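Setting up a white table for sorting toy blocks

If you have a tub of mixed blocks at home, you already know the sound it makes when somebody tips it out on the floor. I love that sound! What I don't love is hunting for one small red piece on a patterned rug at bedtime. So we moved the whole business up onto a table, and it has been the best change we've made to the playroom in years.

You don't need much. A clear table, a few shallow trays, an old towel and a damp cloth will do it. Our set came from a garage sale in Lindale, 774 pieces according to the note taped to the lid, and it all fits on one tabletop if you work in batches.

Step 1. Pick a pale surface

White or very light grey is the winner, hands down. Every colour shows up against it, even the yellow ones that vanish on pine. A matte finish is kinder on the eyes than a glossy one (my sister Teresa Ramalho tried hers on a shiny bench and had the ceiling light glaring back at her all afternoon). Wipe it over first and let it dry. A few smudges won't hurt anything.

Step 2. Start with one colour

Go for red. It jumps out at you, kids can spot it from across the room, and you get a nice big pile quickly, so everybody feels they're getting somewhere. Put the first block down near the edge closest to you and leave the rest of the table free for spreading out.

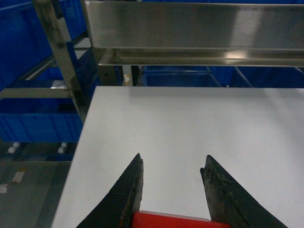 A red block at the near edge, with plenty of white table behind it.

Step 3. Tip out a batch

Lay the towel down to soften the noise, pour out some 300 pieces, then slide the towel away. Spread them with the flat of your hand until they're one layer deep. Pull the reds toward you, then do the blues, and keep going until you're left with the odds and ends.

Step 4. Give each colour its own tray

Shallow metal trays are terrific for this. They wipe clean, they don't tip, and you can see what's in them at a glance. Baking trays work too, as long as you remember to put them back before dinner!

Step 5. Check for grubby ones

Anything sticky goes into a bowl of warm soapy water. Swish, rinse, and leave the blocks on the towel overnight. Wooden blocks only get the damp cloth, as soaking can make them swell.

Doing the lot took us 2 hours with a snack break. Next time I'd like to try sorting by size inside each colour, and I'll post how we go.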